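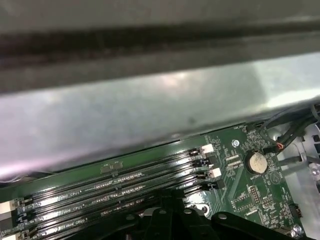

Re: [Honorura-list] Old server board, which slots first?

From: Orvokki Kuusisto
To: Honorura-list
Date: November 9, 2021

Hi Darius, hi all,

Darius Grigaitė wrote:
> I've been given an old two-processor server and I've got a bag
> of mixed memory for it. Do I just fill the slots from one end?
> And does the metal cover have to come off first? I paid 100
> for the lot so I'd rather not cook it.

Ooh, I've got one open myself this week! Leave the cover alone until you've read the board. Mine has a big silvery shroud slanting over everything, and the tiny white print between the slots says CPU1 (three times over, you can't miss it). Fill the slots for the first processor before you touch any others, and start with a matched pair. I'd keep the odd ones from the bag for later – Rocío once spent a whole evening chasing a fault that was one stick not getting on with its neighbour.

Look at the latches too. I've got white ones and black ones on the same bank, and on plenty of boards the colour tells you which slots go first, but do check the manual as makers don't agree. Push the latches right out, line up the notch, then press both ends down till they click.

I've got the smaller case from the Meléndez clear-out open as well, and that's a much easier place to practise!
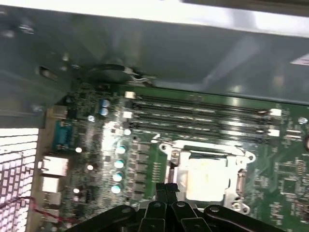

The green board in its case, four memory slots, all empty.

Wenceslao has nearly 700 sticks in the Vokurow boxes, so shout if you need a match. What's the model number on yours?

Orvokki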